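Taven workshop, folding bench notebook
August 2024

Came in for a quiet morning, meaning only to tidy the cable notes, and of course ended up writing all this instead. It has been two weeks since the folding arms went into the daily rota, so I'd like to get my thoughts down before they go stale.

The target for a shift is up to 200 garments, and I don't much mind that we're short of it. What I do mind is that the packing side has been planned as though we weren't! Wissam Karam has been very patient about it. She used to fold all day and now spends her time laying out, checking hems and stepping in when a sleeve goes astray, and she tells me her wrists are better but her feet are worse – all that walking between the bench and the Brovholm racks. I've asked for a stool and a shorter route. She also misses chatting across the table, and I haven't got an answer for that yet.

Long-sleeved tops are still the awkward ones. The children's raglans we lay flat with the neck towards us and the sleeves up alongside the body, smoothed by hand as far as seems sensible.

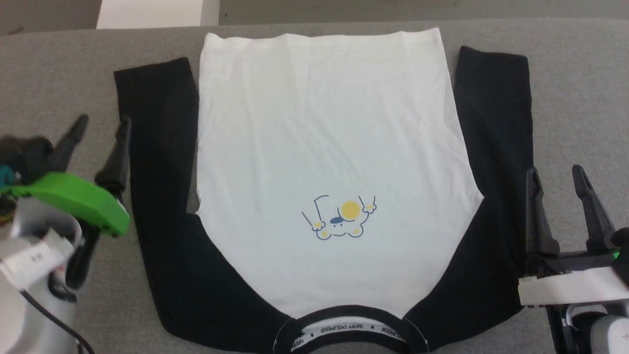
Wissam thinks we ought to leave a few creases in on purpose during trials, and I've come round to her view, as the people on lates won't have time to fuss over every shirt.

To do: write up the layout for the Azar team, ask about the stool again, move the start of lates to 7 if everyone agrees.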